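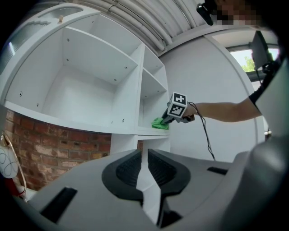
Étagère blanche à compartiments, vide à l'exception d'un tissu vert.

Foire aux questions – Le fonds d'histoires drôles Skenerier

Qu'est-ce que le fonds Skenerier ?
Un ensemble de recueils de plaisanteries, d'almanachs comiques et de feuilles volantes, conservé à la bibliothèque Drekside. Il compte 300 volumes imprimés et 48 cahiers manuscrits. Les plus anciens datent du XVIIe siècle, les plus récents des années 1970.

Peut-on consulter les originaux ?
Oui, sur rendez-vous, pour les imprimés. Les cahiers manuscrits se consultent sur microfilm, sauf demande motivée adressée à Vija Mockus, responsable de la salle de lecture. Comptez une semaine pour la réponse.

Faut-il être chercheur ?
Non. Une pièce d'identité suffit. Les mineurs de moins de 15 ans viennent avec un adulte.

Dans quelles langues sont les textes ?
Surtout en français, en allemand et en latin. Une partie des almanachs est en letton et en lituanien. Aušra Krūmiņa a traduit les titres et les premières lignes de ces derniers ; les traductions intégrales n'existent pas pour le moment.

Comment chercher une plaisanterie précise ?
L'index en ligne recense presque 2000 histoires. On peut l'interroger par personnage (l'avare, le médecin, le mari, le curé), par lieu ou par chute. La recherche par chute est la plus utile quand on connaît une version moderne et qu'on en cherche une ancienne. Les jeux de mots sont mal indexés – il vaut mieux passer par le personnage.

J'ai trouvé la même histoire dans trois recueils. Est-ce une erreur ?
En général, non. Les imprimeurs se copiaient beaucoup. L'index garde une notice par occurrence et signale les parentés dans le champ « Variantes ». Si le renvoi manque, écrivez-nous avec les cotes.

Certaines plaisanteries sont injurieuses. Pourquoi les publier ?
Les textes sont reproduits tels quels, sans coupe. Les notices concernées portent la mention « contenu offensant » et n'apparaissent pas dans la sélection destinée aux écoles, établie par Modupe Oyelaran.

Qui était Skukier ?
Le nom figure sur la page de garde de 29 volumes. Il s'agit sans doute d'un ancien propriétaire. Babita Sengar travaille sur la question et accepte volontiers toute piste : un ex-libris, une lettre, un catalogue de vente.

Puis-je citer ou reproduire un texte ?
Les textes antérieurs à 1900 sont libres. Indiquez la cote et « fonds Skenerier ». Pour les almanachs Žukauskas, encore sous droits, il faut un accord écrit.

Acceptez-vous les dons ?
Oui, pour les recueils imprimés avant 1960. Envoyez d'abord une photo de la page de titre à Mārtiņš Paulauskas. Nous ne prenons pas les photocopies ni les cassettes.

Quand l'index sera-t-il mis à jour ?
La prochaine version est prévue en septembre. Elle ajoutera les dates d'impression manquantes et corrigera les cotes des feuilles volantes.

Page mise à jour le 11 mars 2024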